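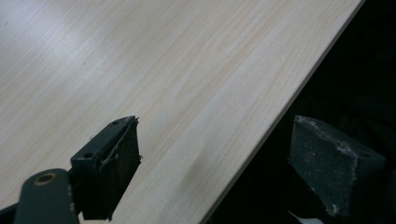
The pale board, with its fine wavy grain and one long straight edge.

Welcome to the Trididau back-room gallery! We spent most of February turning a cold little store room into somewhere you might want to sit down with a cup of tea and a pile of paperwork, and so many of you have asked how we got on that I thought I had better put something up here for you (and for my mother, who asks every evening).

The board at the top is the sort of colour I had been hoping for all along, a very light creamy beige with streaks of tan and a touch of pink running through it. Hằng Ông wanted something much darker, and we went back and forth over it for longer than I care to admit, with samples propped up against the kettle and both of us squinting at them at four in the afternoon when the light goes. Pale won in the end, and she has been very gracious about it!

It is a laminate, with the grain printed on, and I know some people are sniffy about that, but I do love the way the lines bunch up and then wander apart again. There is a faint greyish smudge on it too, which I mean to go over with a soft cloth and a drop of washing-up liquid before I try anything stronger.

Vasilis Stoyanova lent us his good trestles and a very long spirit level, and Elin Jarman cut 30 felt pads for the feet of the chairs, so thank you both. If anybody would like the leftover samples, they are in the box by the back door, and you are welcome to help yourselves.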